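Writing the Fantastic, Module 205
Pirthorpe Centre for Adult Learning
Handout 4: Exposition in invented worlds
October 14, 2022

Read these notes alongside the two extracts in the course pack: the opening chapter of Nivham by Fongchan Nakpan and the ferry chapter from The Rosasden Road by Ekkachai Srisuk. Bring both to the session. Page numbers below refer to the course pack, so they won't match a library copy.
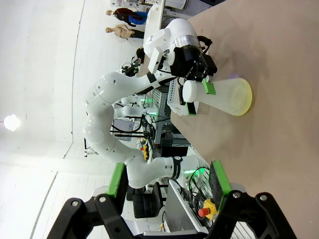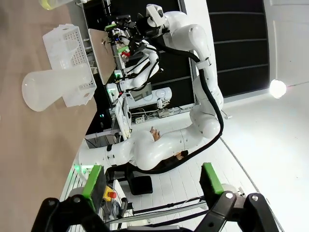

1. What we mean by exposition

Exposition is any information the reader needs in order to follow the story and can't get from ordinary life. A novel set in a modern town needs some. A novel set in an invented country needs a good deal more, and much of it has to arrive in the first few chapters, when the reader also has names to learn and a plot to pick up.

The usual complaint is the "info-dump", a block of explanation during which the story stops. The word gets used too freely. A long explanation can be a pleasure to read, and plenty of readers come to fantasy for exactly that. For this module, use "info-dump" only when you can say what the block delays and why the delay does harm.

Terms used in the rest of the handout:

Direct exposition: the narrator tells the reader something outright. "The river had two names, one for each bank."

Carried exposition: a character needs or uses the information, and the reader gets it on the way past.

Withheld exposition: the text uses a word or custom without explaining it and leaves the reader to work it out, either at once or much later.

Framed exposition: information given in a separate document inside the book. Prologues, glossaries, maps, chapter headings taken from made-up histories, letters.

Most published fantasy uses all of them, sometimes on a single page. Don't spend your essay sorting every sentence into a type. The types are there to help you talk about the effect.

2. Nivham, opening chapter (pack pages 3 to 11)

Nivham is a salt-making town on a tidal flat. The chapter follows Oru, a girl of twelve, on the morning her aunt is to be made "keeper of the low door". We aren't told what the low door is until the last page of the chapter, and what we get then is only part of it.

Look first at how the tide is handled. The salt pans flood twice a day, and everything in the town is timed by this. Nakpan never gives us a paragraph about it. We see Oru's mother pull in the washing before the bell. We see a man selling eels refuse to haggle because he has to be off the causeway. A neighbour's insult turns on being "slow as a Monk's ebb", and although we have no idea who the Monk is we understand the insult. By page 6 most readers can tell the time in Nivham fairly well.

Now compare page 8, where there is a straightforward block of direct exposition on the quarrel between the salt families and the inland council. It runs to nearly a full page. In past years students have been split on it. Points that have come up:

It comes just after Oru has been told to wait on the steps, so the scene has gone quiet anyway.

The narrator's tone changes. The sentences get longer and drier, a little like a school history, and it may be that we are hearing the version Oru was taught.

Two of the claims made there are contradicted in chapter 5 by the aunt, who was present. If you have read ahead, think about whether this changes your view of the page. If you haven't, don't worry, the extract can be discussed without it.

The names of four families are given in one sentence, and only one of them matters in the rest of the chapter. I think this is a mistake. You may disagree.

Last, the low door itself. The phrase appears on the first page and is repeated several times with no explanation. This is withheld exposition used to make a question. It works partly because the characters have no reason to explain it to each other, and partly because each mention adds something: the aunt has to give up her boat, she has to cut her hair, Oru's mother won't say the words indoors. A withheld term that gathers nothing as it goes along soon becomes irritating.

3. The Rosasden Road, ferry chapter (pack pages 12 to 21)

Srisuk's book is a journey story and has the advantage that goes with one, which is a traveller who doesn't know things. Bennic, a surveyor from the south, is crossing Lake Wannasri in bad weather with a ferryman who would prefer not to talk.

The stranger who asks questions is the oldest device there is, and it is easily overused. The risk is a scene in which one character is only there to ask and the other is only there to answer. Mark the places where Bennic asks a direct question. Then mark what he gets. The ferryman answers the first one with a lie (the reader can spot it from the previous chapter, printed in summary at the top of page 12). He ignores the second. To the third he gives a long and full reply, but to a different question, and that reply holds most of what we need to know about the drowned villages.

So the information does arrive, and in quantity. What makes it bearable is that both men want something. Bennic wants to know the depth of the lake for his employers. The ferryman wants to find out who those employers are. Each piece of explanation costs one of them something or gains him something.

Note too the map. The Rosasden Road has a map at the front, reproduced on page 22 of the pack, and Wannasri is drawn on it as dry land with three villages marked. A reader who looks at the map first will be puzzled by the ferry. A reader who turns back to it afterwards will realise that it is old, and that Bennic is probably carrying the same one. Maps in fantasy novels are normally taken as fact. Srisuk treats his as framed exposition with a date on it.

One weakness to look at: the footnote on page 19. It explains the ferryman's word for the lake bed in a voice that belongs to no one in the book, and there are no other footnotes in the chapter. See if you can rewrite the passage without it. Some of last year's group found that simply deleting it did the job.

4. Names and made-up words

A few practical remarks, as this comes up every year in the workshop pieces.

An invented word asks the reader to do some work. Before using one, check whether an ordinary word would do. If your characters drink something hot and brown from a cup in the morning, you can call it tea.

Where you do need a new word, the sentence around it can usually carry the sense. "She hung the gannel by the fire to dry" tells us that a gannel is something you wear or use outdoors. A second mention ("his gannel was soaked to the elbow") settles it. No glossary is required.

Avoid giving several main characters names with the same first letter. Readers skim names more than writers like to think.

Compounds made from plain words tend to last longer in the memory than coined ones. "Low door" is an example from this week's reading. Ask yourself which terms you could still remember the day after you finished the extracts, and make a note of them before you come in.

5. Prologues

There isn't a prologue in either extract, but you will need this for the assignment.

A prologue set long before the main story is a promise that the old events will matter. It is also a test of patience, as the reader has to meet one set of people and then drop them. If you use one, try the following check on your own draft. Give a friend the piece without the prologue. If they can follow it, ask what they would have gained from the missing pages. "Atmosphere" is a fair answer. "I'd have known who the king was" normally means that the king should be introduced in chapter one.

6. Before the session

Choose one page from either extract and underline everything you did not know before you read it.

Next to each underlining write D, C, W or F for the type of exposition. Leave a gap if you aren't sure and we will do those together.

Pick one underlined item and write a paragraph that gives the same information in a different way. Keep it short. We will read some of these aloud, though you can pass if you would rather not.

7. Assignment

Choose one of the following. Length 2,000 words, not counting quotations. Due in the first week of December, on paper or by email to the office.

Option one. Compare how Nakpan and Srisuk give the reader the history of a place. You should refer closely to both extracts. You may refer to the rest of either novel, but marks are not given for plot summary.

Option two. Write the opening of a story set in an invented place, followed by a commentary of 500 words (included in the total) on the choices you made about exposition. The commentary should mention at least one thing you decided to leave out.

For option two, please don't attach a map or a glossary unless the commentary discusses it. Double-space your work and put your name on every sheet.

Library copies of Nivham are limited to 2 and are on short loan. The Rosasden Road can be borrowed as normal.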